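3.2 Annotation of career entries

The corpus consists of 3,000 short biographies of television performers, collected from fan-maintained web pages in March. Each biography was split into sentences, and every sentence that named a role, a series or a television movie was marked as a credit. Kathleen Mac Suibhne and Phúc Hà annotated the same 300 biographies independently. Disagreements were settled by a third reader, and the remaining pages were then divided between the two annotators.

Most disagreements concerned guest roles. A sentence such as "appeared in episodes of Notau" does not state whether the part was recurring, and many pages give no year. We therefore used a single label, "minor credit", for any role without an episode count or a season range. Award nominations were stored separately and linked to the credit they referred to. Where a page listed a nomination but no matching role, the nomination was kept without a link. 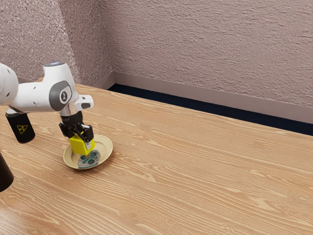
Figure 2. Simulated arm holding a yellow block above a round plate.

3.3 Age statements

Nearly 1,000 biographies state the age of the performer as a plain number. These statements go out of date, and the pages rarely say when they were last edited. Following Farquharson and Minami, we discarded the stated age whenever a birth date was present and computed the age at the time of collection. In 11 cases the page gave two different birth dates. These pages were left out of the age analysis but kept for the credit counts.

Stated ages were compared with computed ages for all remaining pages that contained both. A stated age below the computed age was treated as a sign of an old page, and a stated age above it as an error in the source. The two groups are reported separately in Section 4, along with results for the Lindsay subset, which contains only performers whose first credit was a child role.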